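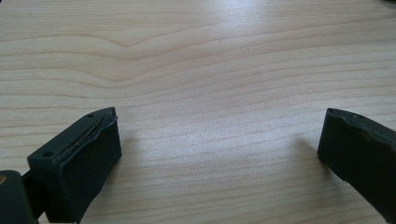

Figure 1. Light-colored tabletop with a close, roughly horizontal grain. Toward the upper left, several lines dip together into a shallow V.

3.2 What people say about the grain

We had not planned to write much on grain. Our interview guide, drawn up in April by the second author (Chuang), asked households in Grurkadcombe how they chose a table, how they cleaned it, and who sat where, and we supposed the look of the wood would come up in passing if it came up at all. It came up nearly everywhere. Of the 421 households that finished the long interview, most spent at least a few minutes on the surface itself — its lines, its color, the places where the pattern does something odd — and quite a few got up from their chairs to run a hand over it while they talked.

Pale tables drew the warmest remarks. People liked that crumbs and rings could be spotted quickly, and they liked how a light top brightened a small kitchen, although several grumbled (fondly, we thought) about the glare at certain hours, when a bright patch hides the grain and anything spilled on it. Dewan's field notes from the Liyanage apartments return to this glare again and again.

We were most taken with the attention given to small irregularities. A dip or a bend like the one in Figure 1 was often used as a landmark: a child's bowl goes "by the valley," the bread board goes "above the wave." One grandmother told us she had laid the same place by the same curve through two house moves. We coded such remarks as surface landmarks, and they account for 700 of the 3,316 coded passages in the Nirnanau transcripts. Section 3.3 takes up scratches and stains, which were used in much the same way.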